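Ticket 151 - shape sorter, green board, red block sticking
Opened by: Birgit Hollmann
Product: Tristirby sorter set
Status: open

Red block binds in the square hole. Not every time. Goes partway, stops, needs a push. Set came in from Verkau in November, no trouble before that as far as I know.

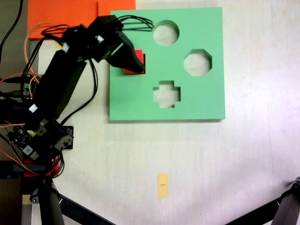
Tried so far:
- wiped the hole edges, no change
- turned the block a quarter turn, a bit better
- ran a fingernail round the inside, there's a burr on one side I think

Board sits on its short legs with the 3 on the front edge facing out. Checked for rocking. None.
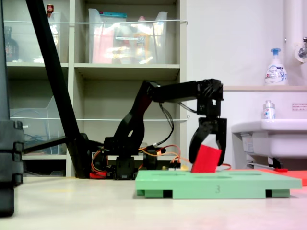
Also tried the block from the spare set. Same thing, so proably the hole and not the block. Did not sand anything yet, want an OK first. Round, octagon and cross not tested, only had the red one out.
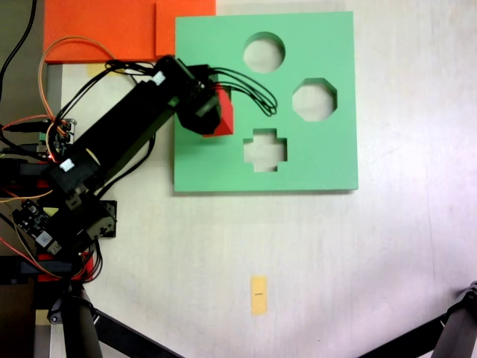
Gerd Reuter: don't sand. Check which face is up first, the blocks aren't true cubes, one side is longer. Had the same complaint on ticket 100.

OK, stood it on its short end and measured. He's right, one side is longer. Goes in easier end first but still catches at the burr. Will try agian after lunch w/ a plastic scraper.

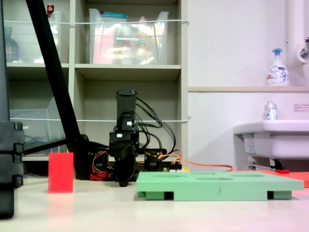 Doina Stojanović: scraper is fine, go light. If it still catches after 3 passes send the board back to Kuhlmann and ask for a swap.

Leaving open til then.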